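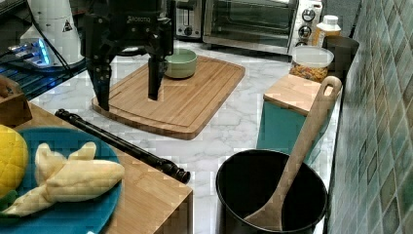 Countertop and small appliance check, with my comments

Unit 321, Holmont building. Walked through in August, mid-morning, by me, with Salvador Marinho reading the items off the old sheet. I've kept his order even where I'd have done it differently.

1. Toaster and toaster oven, position
OK with a comment. Both sit at the back of the counter against the wall, side by side. I like that they're out of the splash zone, but I want a hand's width of air around the toaster oven when it's running. Please pull it forward before you use it and push it back once it has cooled. And nothing gets stored on top, not even a dish towel!

2. Toaster oven knobs
OK. Three round black ones, stacked, and the markings around them are printed small. I turned each one through its whole range and back to off (the middle one is a little stiff, but it clicks where it should). If you share this kitchen, get in the habit of looking at all three before you walk away.

3. Toaster crumb tray
Needs doing. I pulled it out and, well, there was a good deal of breakfast in there. Unplug first, tray out over the trash, wipe, dry, back in. Salvador says monthly. I say every 2 weeks if it's used daily, and I'm the one signing.

4. Cords
OK. Tugged the toaster cord and the toaster oven cord at both ends, felt along the length for nicks, checked the plugs for browning. Both appliances go straight to the wall outlet - no extension strips for anything that heats.

5. Cutting board
OK with a comment. It's bamboo with a juice groove all the way around, and it's the groove I worry about. Run a brush along it, corners too, and stand the board on edge to dry. I also did the rocking test (press opposite corners, see if it tips) and it sat flat on the marble. A damp cloth underneath is still a good idea when you're chopping anything hard.

6. Dishes, chips and cracks
OK. I ran a fingertip around the rims of the plates and the little green bowl. No rough spots. Anything chipped goes in the trash the same day, please, however fond of it you are. 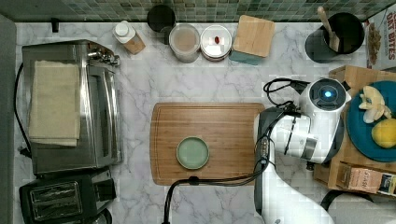
Back row and fruit plate, items 7 to 9.

7. Dry goods and canisters
Comment. Keep lids closed, please. The clear canister with the light beige powder has no label that I could find, and I would love one! Masking tape and a marker will do. I know you know what it is, but your guests don't.

8. Cereal and other cardboard
Comment. The Oat Bites are fine where they are, up in the corner. Just don't let boxes drift along the counter toward the toaster oven. I've been doing this for Barreto long enough to have smelled warm cardboard in over 80 kitchens and I'd rather skip the next one.

9. Fruit
Peeled banana on the teal plate: eat it or toss it today. The lemon can stay. Fruit flies are on my list every August.

10. Utensil holder
OK. Lifted it and wiped underneath. The wooden spoon has no splits.

11. Backsplash
OK. Grout between the little green and gray tiles feels sound along the back edge. I'd wipe it down with plain soap and water, nothing gritty.

Follow-up: items 3 and 7. Send a note to Eduardo Fonseca when they're done and he'll close out the sheet.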